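**Plant care and tidy-up helper wanted, part time, Skultthorpe**

Hi! I run Drevus, a little plant shop and plant-sitting service in Skultthorpe, and I need another pair of hands from June. It's up to 18 hours a week, mostly mornings, and if you're the kind of person who can't walk past a droopy leaf without poking the soil, please keep reading.

What you'd be doing: watering (lots of it), wiping leaves, sweeping up potting mix, and putting things back where they live. That last one matters more to me than you'd think. I love a tidy watering corner. Cans go on the rack, spouts toward the wall and handles facing out, so you can grab one without knocking the others over. I'm pretty fussy about it and I'd rather tell you now than in your second week!

You'd also come with me to Nurnach once a week, where we look after the lobby plants in an office building (monsteras, mainly, and one very tall fig that needs the stepladder). I drive, you hold the fig's hand.

You don't need a plant degree or any shop experience. I can teach you the difference between thirsty and overwatered in an afternoon. I do need you to:

- be here by 7 in the morning when it's a delivery day
- lift a bag of soil without hurting yourself
- be okay with dirt under your nails
- be nice to customers who have killed the same fern twice

Pay is hourly and we'll talk about it when we meet. You get a discount on plants and pots, free coffee, and first pick of the sad ones I can't sell. Shokri next door does lunch for us at a good price too (get the lentil soup).

To apply, stop by the shop at 63 Mill Street or leave me a voicemail at extension 3297. Skip the formal resume if you don't have one. Tell me what you've got growing at home, when you're free, and whether you have a favorite watering can. I have several and I won't judge.

Some of the cans, the rack and a monstera in its ribbed white pot: 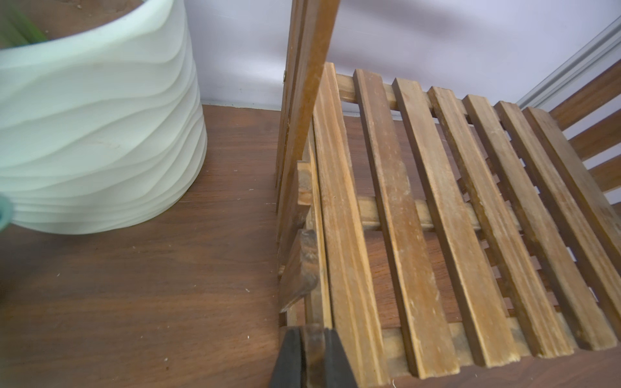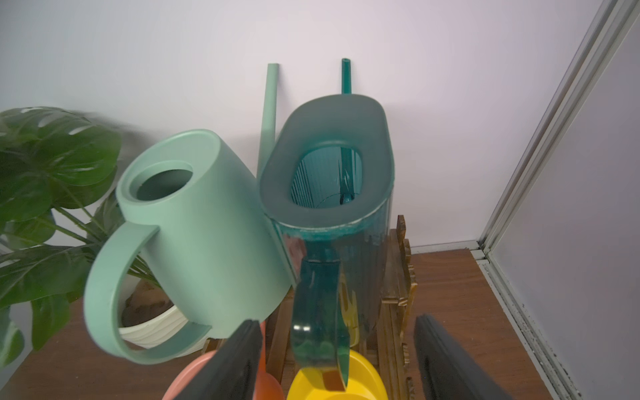
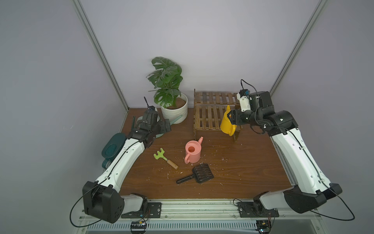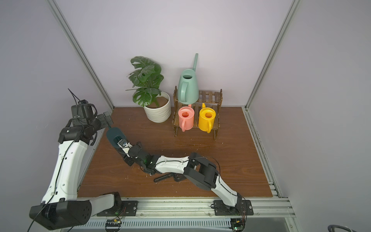 *Last photo: sage green can on the top tier, pink and yellow on the one below.*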